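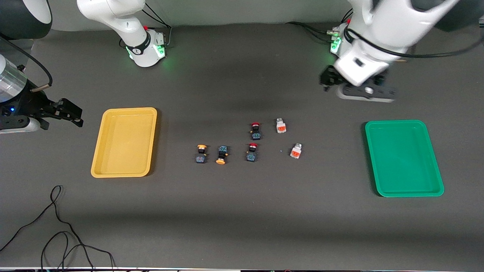

Two arms are harder than one, but not twice as hard, more like five times, and most of that is cable. So I was told before I'd even found somewhere to put my coat down at the Durnden workshop, a shared space in Trerkside where a handful of members have been building a two-armed sorting bench since January.

I asked what it's supposed to sort. "Toys, for now," said the builder who has put in the most evenings (and who asked me to leave names out of it, fine by me!). "Little figures. They're lumpy, they roll, they land face down. If you can pick those up you can pick up most things in my garage."

The plan is a yellow tray for one arm and a green tray for the other, with the figures starting out in the middle. Easy, right? "The middle is where they hit each other," I heard from across the room. They've been at 138 practice runs so far, all written down in a spiral notebook, and they want to reach 200 before they show it at the Drustby open house.

I wondered about the wiring, because I'm the kind of person who can't keep two phone chargers apart. "I retie it every week and every week I hate it," the builder told me. "You need slack or the wrist pulls. Then you've got slack, and it wants to be on the table." The Tahiri kit they started from came with clips, apparently, and they used up the whole bag in one night.

We got onto speed next. They run everything slow, and a good pick takes around 10 seconds. "My kid can do it in one," he said. "But she won't do it 200 times."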